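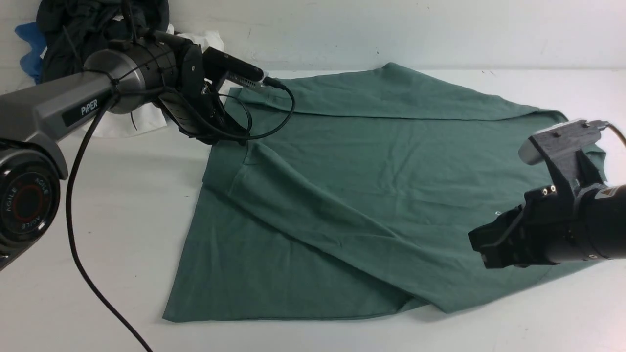 Onby Hair Vine Kit review: a lot of wire for your money

I have now made two hair vines with the Onby bridal kit, one for practice and one that my cousin is supposed to wear down the aisle in August. I'm giving it a middling score and I'll try to be fair about why.

The kit comes from Skelitz, who also sell the earring version and a cake topper thing I have no interest in. The box says you can make "an heirloom piece in one evening." I started at seven on a Thursday and went to bed with a third of a vine and a sore thumb. If you already twist wire for a living you may get it done in an evening. I knit, I hem my own pants, I am not clumsy, and the first one took me most of a weekend.

What's in it: a spool of silver-tone wire, a spool of thinner wire for wrapping, glass pearls in three sizes, a bag of clear beads, a little card of metal leaves, two plain combs, and an instruction booklet. No pliers. The front of the box says "everything you need," and then the back says, in small print, that you'll want flat-nose pliers and cutters. I borrowed mine.

The pearls are the best part. They're evenly coated, the holes are clean, and out of the whole bag I only threw away a few. Next to the pearls on my cousin's dress they look fine, a bit creamier in daylight. The clear beads are another story. They look good in the bag and like fish tank gravel once they're on the wire. I used almost none of them on the second vine and it came out better.

The leaves are thin and the edges catch. I ran one through a scrap of tulle to see what would happen, and it snagged right away. Think about that if there's a veil going anywhere near this thing. I ended up filing every leaf with an old nail file, and that job isn't in the booklet either.

About the booklet. The drawings are small and step 9 shows the twist going the opposite way from step 8. I assumed I was reading it wrong, took the whole section apart, and did it again before I went looking online. Arif Harahap has a free written tutorial on his site for a plain pearl vine, and I learned more from his first page than from all of Skelitz's instructions. He has you make each little branch the same length by wrapping it against a pencil mark, so simple I was annoyed I hadn't thought of it.

The wire holds a bend well, I'll give it that. It also holds every bend you didn't mean to make. Once it has a kink you can flatten it with pliers but you'll still see it, and the silver color had rubbed off in one spot where I'd worked it too much. You can hide that with a pearl. I did.

As for wearing it, the practice vine stayed in my own hair (thick, shoulder length) through a dinner and some dishwashing, though only after I added bobby pins through the loops. The combs by themselves slid out within the hour. My cousin's hair is much finer, so her stylist is going to sew hers onto a braid and we'll leave the combs off completely.

Skelitz puts "over 4,000 happy brides" on the sleeve. Maybe so. I'd like to know how many of them finished it.

Compared with the others: the Greltine kit costs a little more, includes pliers, and has no metal leaves. A friend let me look through hers and the instructions are photographs, full size, one per page. The Nugroho ready-made vines start at close to double the price of this kit, but by the time I'd bought extra pins and a second spool of the thin wire (you will run out) the gap was a lot smaller than I'd expected.

Good: the pearls, the price on paper, enough pearls left over for a pair of earrings.
Bad: missing tools, sharp leaves, step 9, weak combs.

Would I buy it again? For the pearls, on sale, maybe. For a wedding with a date already on the invitations, I'd get the Greltine, and start early.

Rating: 2 and a half out of 5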